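Newsletter > Spring 2019 > Around the House

The Towel Question, Reopened

Two issues back I made a passing remark about throwing out old towels, and the Prestport mailbag has not been the same since. We received 54 letters. For comparison, the piece on the bridge closure got seven, and one of those was a crossword solution sent to the wrong address.

I had assumed that a towel was a simple thing. You buy it, it dries you, it goes thin in the middle, it becomes a rag. Readers on Sydorenko Street see it differently. To them a towel has a career, with promotions. It starts in the guest bathroom, moves down to the family, serves a few summers at the lake, and finishes up under the dog. One household reports a beach towel with 40 years of service and no plans to retire it. The stripes are gone but the loops, I am told, are "mostly there."

Then there is the matter of folding. I fold in thirds, the long way, then in half, as I was raised to do. I now know that this is wrong, and also that folding in quarters is wrong, and that rolling is for hotels and show-offs. A letter of four pages, both sides, made the case for not folding at all and just shutting the closet door fast.
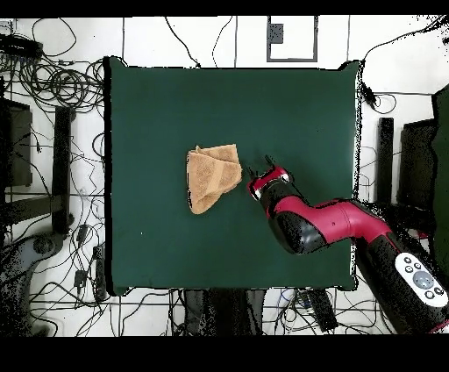

Terry cloth, after a fashion folded.

On washing, there was more agreement. Go easy on the softener, which leaves a coating and makes a towel about as thirsty as a raincoat. Shake each one out before it goes in the dryer. Don't stuff the machine. I have been stuffing the machine since college and took this part personally.

If you do have towels to part with, the animal shelter on Unura Road will take them in any color and nearly any condition, so long as they're clean. The drop-off bin is by the side door. Please no bath mats, and please no bathrobes, however close to being towels they may feel.

The subject is now closed until April, when I plan to say something careless about fitted sheets.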